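# Wer prüft den Griff?

*Für humanoide Roboter entstehen reihenweise Leitfäden und Gütesiegel. Was sie über eine Maschine im Haushalt aussagen, bleibt dünn.*

Der Leitfaden hat 125 Seiten, und auf Seite 7 steht der Satz, um den es geht: Der Betreiber habe »die Eignung des Systems für die vorgesehene Aufgabe in angemessener Weise nachzuweisen«. Was angemessen ist, steht auf den übrigen 118 Seiten nicht. Man erfährt viel über Dokumentationspflichten, Rollen, Freigabestufen und die Farbe von Warnschildern. Wie oft eine Roboterhand danebengreifen darf, bevor man sie zu Menschen in die Küche lässt, erfährt man nicht.

Larysa Didenko hat an dem Papier mitgeschrieben. Sie arbeitet für Naris, ein Prüfbüro, das sich auf bewegliche Maschinen in Innenräumen verlegt hat, und sie verteidigt den Satz auf Seite 7 nur halbherzig. »Wir haben elf Monate über eine Zahl gestritten. Am Ende stand da ein Adjektiv.« Die Hersteller wollten keine Quote, die Versicherer wollten unbedingt eine, und die Labore wiesen darauf hin, dass jede Quote von der Aufgabe abhängt. Alle drei hatten recht. Dem Käufer hilft das wenig.

Die Aufgaben, an denen heute Eignung gemessen wird, sind schlicht. Sortieren gehört fast immer dazu: Obst in den einen Korb, Büromaterial in den anderen, auf einem Tisch in bequemer Höhe, mit Gegenständen, die nicht weglaufen. Zwei geflochtene Körbe, eine weiße Wand dahinter, die Maschine am Kabel.

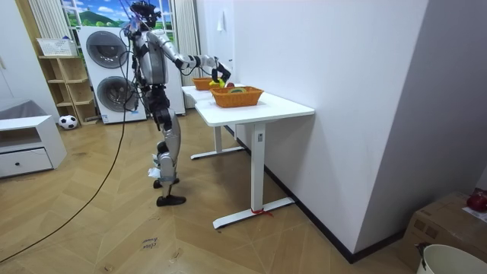 Gegen einfache Aufgaben ist nichts einzuwenden. Irgendwo muss man anfangen, und wer einen Apfel nicht ablegen kann, braucht sich um Porzellan nicht zu bewerben. Misstrauisch macht mich der Weg, den das Ergebnis danach nimmt. Im Prüfbericht heißt es noch »Sortieraufgabe, zwei Kategorien, ruhende Objekte«. In der Zusammenfassung wird daraus »Ordnen von Haushaltsgegenständen«. Auf der Messe im October-Flyer, der tatsächlich so gedruckt wurde, halb englisch, halb deutsch, stand dann nur noch »alltagstauglich«.

Fabrice Cordier kennt diese Kette von der anderen Seite. Er verkauft bei Jorndale Assistenzsysteme an Pflegeeinrichtungen und hat eine Mappe mit Zertifikaten, die er ungern öffnet. »Die Kunden fragen nach dem Siegel, nicht nach dem Protokoll«, sagt er. Unter seinen Abschlüssen der letzten Zeit war kein einziger Käufer, der wissen wollte, mit welchen Objekten geprüft worden war. Cordier findet das bedauerlich. Geändert hat er seine Verkaufsgespräche deshalb nicht.

## 700 Versuche, und dann?

Das Verfahren Jodomitz, benannt nach dem Ort des ersten Treffens, gilt unter Fachleuten als das strengste der freiwilligen Regelwerke. Es verlangt 700 Versuche je Aufgabe. Das klingt nach viel, und die Zahl wird auch gern zitiert. Weniger gern zitiert wird Anhang C, nach dem »technisch bedingte Abbrüche« aus der Wertung fallen dürfen. In einem der Protokolle, die ich einsehen konnte, blieben nach dieser Bereinigung 445 Versuche übrig. Von denen waren dann fast alle erfolgreich.

Gaëtan Chauvin, der den Anhang formuliert hat, hält die Aufregung darüber für übertrieben. Ein ausgefallenes Netzteil sage nichts über das Greifen. Das stimmt. Eine Hand, die sich wegen eines überhitzten Motors nicht mehr öffnet, sagt allerdings eine Menge darüber, und auch sie ist laut Anhang ein technisch bedingter Abbruch. Auf die Frage, wer zwischen beiden Fällen unterscheidet, nennt Chauvin den Prüfleiter vor Ort. Den stellt in der Regel der Hersteller.

Hinzu kommt die Frage, was auf dem Tisch liegt. Das Regelwerk schreibt »gebräuchliche Gegenstände unterschiedlicher Form« vor. Ein Apfel, eine Banane, eine Rolle Klebeband und ein Hefter erfüllen das ohne Weiteres. Eine überreife Birne oder eine offene Schere würden es ebenfalls erfüllen, sie kommen in den Protokollen bloß nicht vor.

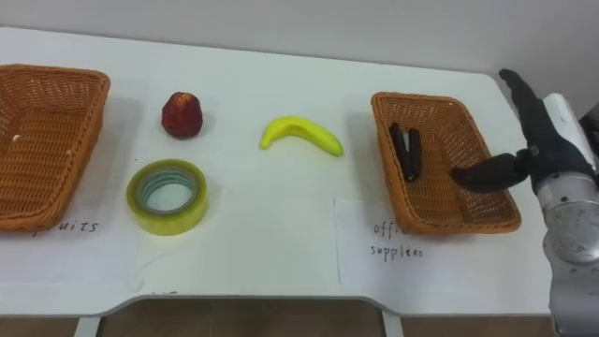
*Sortieraufgabe mit zwei Körben: Der Hefter liegt im rechten, Apfel, Klebeband und Banane liegen noch auf dem Tisch.*

Hauwa Balogun würde den Tisch gern unordentlicher sehen. Die Ergonomin hat für Chareonsuk, einen Betreiber von Wohngruppen, eine eigene Abnahme entworfen, die ohne Siegel auskommt. Das Personal bringt mit, was in den Zimmern herumliegt, die Maschine bekommt einen Vormittag, und jeder Abbruch zählt, gleichgültig weshalb. Beschriftet wird per Hand und so, wie die Leute eben schreiben, Rechtschreibfehler eingeschlossen. Zwei Anbieter haben die Teilnahme abgelehnt, mit dem Hinweis, das Verfahren sei nicht genormt.

Ganz aus der Luft gegriffen ist der Einwand nicht. Baloguns Ergebnisse lassen sich mit nichts vergleichen, nicht einmal mit denen der eigenen Wohngruppe vom Monat davor. Bastien Marty, der Haftungsfälle für Versicherer begutachtet, kann damit vor Gericht nichts anfangen. Ein schlechtes Protokoll nach bekanntem Muster sei ihm lieber als ein gutes nach unbekanntem, sagt er, denn beim schlechten wisse er wenigstens, wo die Lücken sitzen.

Marty verlangt etwas anderes, und es wäre billig zu haben: dass jedes Zertifikat auf der ersten Seite die Aufgabe nennt, die Liste der Gegenstände, die Zahl aller begonnenen Versuche und den Arbeitgeber des Prüfleiters. Vier Zeilen. Der Vorschlag liegt der Arbeitsgruppe vor, Didenko unterstützt ihn, Chauvin will ihn »wohlwollend prüfen«. Beraten wird am Donnerstag, als vorletzter Punkt der Tagesordnung, nach der Neugestaltung des Logos.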